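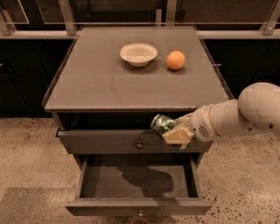
A bowl and an egg on top of a two-drawer cabinet.

Print this page | E-mail this page
Search this site: Enter keyword Go

How to Estimate Your Household's Yearly Vehicle Emissions

Residents of the Lasach district may use the steps below to estimate the carbon dioxide released by a gasoline car or light truck over one year. The method requires only an odometer, fuel receipts and a calculator.

Step 1. Record the odometer reading on the first day of April and keep it with the vehicle's papers. Take a second reading twelve months later. The difference is your yearly mileage.

Step 2. Add up the gallons purchased between the two readings. Fill the tank completely on both dates — a partial fill at either end will distort the total.

Step 3. Multiply the gallons by 8.9. The result is kilograms of carbon dioxide. Divide by your yearly mileage to obtain a figure per mile, which allows vehicles of different sizes to be compared.
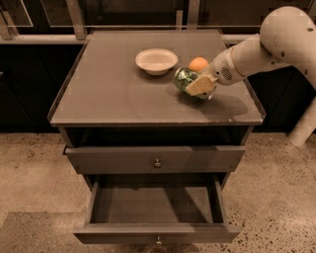

Step 4. Enter the results on the Zumham worksheet, one line for each vehicle. Households with two or more drivers should agree on a single place for fuel receipts, as missing receipts are the most frequent cause of low estimates. A shallow bowl like the white one on the bedside cabinet will serve, provided the fruit is kept out of it. Transfer the receipts to the worksheet every month, before the print fades.

Step 5. Review short trips. A cold engine burns more fuel per mile, and its catalytic converter does not work fully until it has warmed up. Combine errands where possible, and check tire pressure monthly.

The estimate does not cover carbon monoxide, hydrocarbons or nitrogen oxides, which depend on the age and condition of the vehicle and must be measured by a testing station.

Worksheet prepared by Halfdan Østergaard and Santosh Pant. Page last reviewed Wednesday, January 20, 2021.

Print this page | E-mail this page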